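首饰台整理与摆放 使用手册
第三节 金属链类:铺垫、解结、归位

适用:Wero 台面垫 + 配套收纳盒。门店和家用都按这一节做。
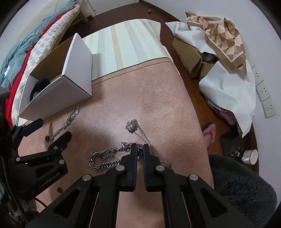
开始前先看完 3.1 的注意事项。赶时间的直接跳 3.3,但注意事项别跳。

3.1 注意

注意:垫面怕酒精。擦手的消毒液没干透不要碰垫子,会留白印,擦不掉。
注意:粗链和细链不要叠着放。粗链压细链,细链的扣环容易变形。
注意:黑色戒指、小耳钉一类的小件,先收进小格再动链子。链子一拖就带走了,掉地上很难找。
注意:袖口有毛线、蕾丝的,卷起来。

3.2 铺垫

1. 台面清空,干布擦一遍。有胶印的用温水,拧干再擦。
2. 垫子展开,正面朝上。正面是有纹理的一面,背面光滑,别铺反了。
3. 四角压平。新垫子从卷筒里拿出来会翘边,反卷十分钟再铺。不要用熨斗。
4. 收纳盒放垫子外侧靠里,盒盖打开。常用手那边留空。

提示:垫子货号 2741,旧款是 2967,两款尺寸一样,旧款薄一点。补货的时候写清楚,Skustbridge 仓库那边两款都还有。

3.3 分类

1. 所有链子一次倒出来太乱。一次最多拿一小把。
2. 按粗细分两边。粗的(马鞭链、侧身链这类扁平大链节)放中间,摆成长圈,两头不要交叉。
3. 细链放上方,吊坠朝外,链身顺着往下拉直。吊坠重的先放吊坠,再放链身,反过来会打转。
4. 粗细拼接的链,按细的那段处理。
5. 带大圆环的,圆环单独露出来,别压在链身底下。
6. 拿不准是银还是镀银的,放一边,挂黄标签,等 Denise Treloar 看过再归。不要自己上擦银布。

提示:长圈里面不要再放别的链头。图省事塞进去,收的时候十有八九勾在一起。

3.4 解结

细链打结最常见,慢慢来。

1. 先找扣。扣子扣着的先打开,很多结打开扣就松一半。
2. 结放在垫子平处,手指轻轻揉,从外往里松。不要拉两头。
3. 还不松,用两根细针,一根固定,一根挑。针尖朝上挑,不要往垫子里扎。
4. 结很死的,滴一滴婴儿油,等几分钟再挑。挑完用软布擦净,油留着会粘灰。
5. 二十分钟还解不开就停。装小袋,写上日期,转 Istby 维修点。

注意:婴儿油不要用在有珍珠、绿松石、或者粘胶镶嵌的件上。
注意:镀层件不用针。只用手。

3.5 清洁(可选)

1. 干擦为主。擦银布顺着链节方向走,不要来回搓。
2. 链节缝里发黑的,用软毛刷加温水和一点中性皂液,刷完马上冲,马上吸干。
3. 平铺晾干。没干透不能进盒,闷一晚上就发乌。
4. 擦银布不要洗,洗了就没用了。黑了照样能用,直到擦不出光为止。

3.6 归位

1. 细链:先扣上扣子,再对折,一条一格。长度超过格子的,穿过吸管再扣,不会结。
2. 粗链:长圈直接平移进大格,不用折。手掌托底,不要捏着一头提。
3. 戒指插戒指条,按大小排。
4. 防潮纸每格一张。大约 18 周换一次,梅雨季节换勤一点。
5. 盖盒前对一遍登记卡,件数对上再盖。对不上的先翻垫子底下,再看袖口,最后看地上。

提示:大格承重 600 克,超了隔板会鼓,抽屉就关不上了。

3.7 垫子保养

收完用干的软毛刷扫一遍,从里往外。金属屑留在纹里会刮花下一批。
卷的时候正面朝外,卷松一点,立着放。别折,折痕回不来。
有油渍的,用微湿的布按压,不要擦开。阴凉处晾干,不要晒。
垫子用久了会变色,正常,不影响使用。表面起皮就要换了。

3.8 常见问题

链子摆好了老是滑:垫子脏了,或者铺反了。先翻过来看一眼。
细链解开之后有折弯:别掰。挂起来,自己垂两天,多数能回去。
盒子有味道:新盒内衬的胶味,开盖通风几天再用。没散味之前不要放银件。
擦完反而更花:擦银布上有沙粒,换新的。花掉的件送维修点抛光,自己抛容易抛薄。
扣子弹不回来:多半是里面进了灰,温水泡一下,开合几次。还不行就换扣,Chuensuk 配件目录里有通用款,按链粗选。
登记卡写满了:背面接着写,别另起一张,容易丢。

本节由 Jade Crabtree 整理,四月改过一版,改了 3.4 的第 4 步和 3.6 的防潮纸周期。手里还是旧版的,按这版的来。其他章节没动,有错字请直接在店里那本上圈出来,下次一起该。

下接第四节:耳饰与胸针。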